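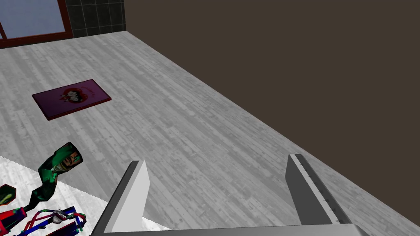 *Gripper open above the plank floor, simulated room, Cadthorpe trials.*

**Handling Section: progress on the gripper and controller comparison**

The Handling Section at Cadthorpe has completed the first stage of its comparison of two grippers and two arm controllers. All work in this stage was carried out in simulation. The results will decide which equipment is bought for the ground floor laboratory, where the present arms are due to be replaced.

Members will recall from the May issue that two grippers were put forward. The Plerlow is a parallel gripper with long, flat fingers and a wide opening. The Vusinel is narrower and lighter, and closes more quickly. Each was tested with the standard controller already used by the Section and with the Hwang controller, which adjusts the closing force during the grasp. This gave four pairings. Every pairing was given 50 attempts at each task, with the same starting positions, so that the figures may be compared directly.

The tasks were set in a furnished room and were chosen to resemble the tidying work requested by the care and housing partners. Objects were to be lifted from the floor and from a glass-topped table, and put down again in a marked place. The list of objects was agreed with the partners in advance. It includes thin, flat things, soft things that fold or twist when gripped, and light things that tip over easily. Each attempt was recorded as a success, a drop, a miss or a contact with the furniture. An attempt in which the object was lifted but set down outside the marked place was recorded separately, as the partners had asked to see this figure.

**Findings so far**

On soft objects, the Plerlow gripper performed better with both controllers. Its wider opening allowed the arm to approach with less exact aim, and the long fingers kept hold of the material as it was raised. The Vusinel gripper tended to catch an edge and then lose it during the lift.

On thin, flat objects the position was reversed. The Plerlow fingers met the floor before they could pass under the edge of the object, and many attempts ended there. The Vusinel did better, though neither gripper reached the standard set by the Section. Deok-su Wi has proposed a change of approach angle for these objects, and 13 further runs have been set aside to test it before the second stage begins.

The choice of controller mattered less than had been expected on the floor tasks and more than had been expected at the table. The Hwang controller reduced the number of light objects knocked over during the approach. It also took longer over each grasp. The Section considers the delay acceptable for household work but would not wish to see it increase.

**Camera placement**

A secondary question concerned the cameras. The wrist camera gives a close view between the fingers, and is of most use in the last part of a grasp. It loses sight of neighbouring objects as the arm comes down. The body camera takes in both arms and a good part of the room, although its view turns with the posture of the robot and can be steeply tilted when the robot leans. In the early trials the controller was given one view at a time. From the second week both were supplied together, and contacts with the furniture fell for all four pairings.

The Section recommends that both views be kept in the second stage. Operators who review the recordings are asked to watch the two views side by side before assigning a result, as several early misses were found on review to be drops. 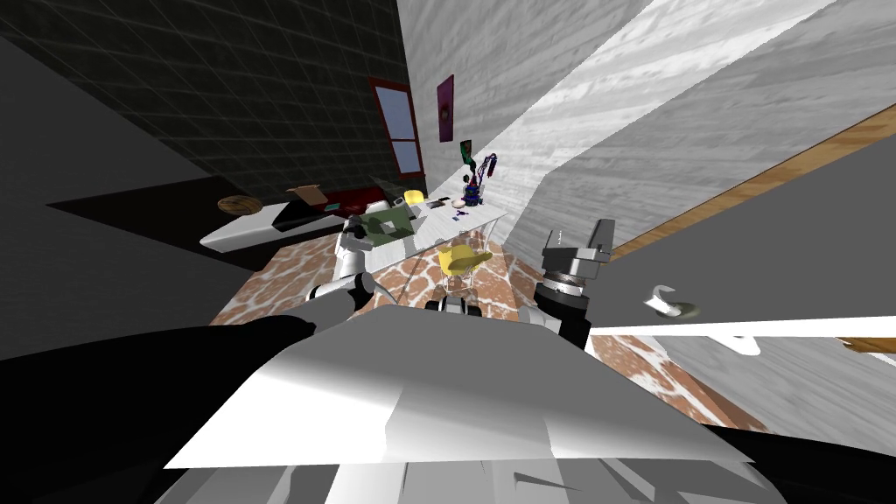 Sajib Uddin has asked the Section to be cautious about carrying these figures over to real equipment. In a written comment on the draft findings, Uddin observed that friction in the simulator had been set to a single value for all cloth, and that the advantage of the Plerlow on soft objects might shrink once worn finger pads and ordinary household fabrics were involved. The comment added that "a gripper chosen on one friction setting will have to be chosen again", and asked that the soft object tasks be repeated at a lower and a higher value.

The Section has accepted this point. The soft object tasks will be repeated at three friction values, and the original results will be kept in the report alongside the new ones. No order for equipment will be placed until the repeated runs have been reviewed.

**Second stage**

The second stage will use physical arms in the ground floor laboratory. The laboratory was fitted out in 1998 and its floor is uneven near the loading door, so the test area will be laid out at the opposite end. The room plan will follow the simulated one as closely as the space permits. Both grippers will be supplied on loan, with two sets of finger pads for each.

Staff who wish to take part as operators should give their names to Deok-su Wi by June 12, 2026. Previous experience with the Hwang controller is helpful but is not required, and a short period of instruction will be given. Operators will be asked to attend for complete sessions, as a change of operator during a session makes the timings difficult to compare.

The result sheets for the first stage, with the list of objects and the starting positions, may be consulted in the Section office. Corrections should be sent in writing and should state the run number.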